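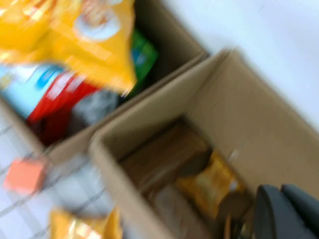
Vy Vũ told me that she never plans to buy snacks at work, she just ends up with them by the time the afternoon meeting is over. I wrote that down on my first day at Wurkum and kept coming back to it.

Figure 3. Packaged snacks in a cardboard box.

4.2 Grazing and the missing lunch

12 shares | 8 comments

I went in expecting to write about lunch – who eats with whom, who pays, who gets left out. Instead I got diaries full of tiny meals. Hậu Mạc logged four of them on a single day in November and left the line for lunch blank. When I asked him about it, he said he had eaten lunch, only in pieces. I love that answer, and I've used his word "pieces" as a code ever since (see the coding notes for Kaketti, where I first tried it out).

The diaries from Peltonen were thinner, and I'm less sure of them. Three people there filled in a whole week in the same pen on the same evening – I kept their entries but left them out of the timing analysis.

We use cookies to improve your visit. Accept | Settings

Contact | Copyright | Back to top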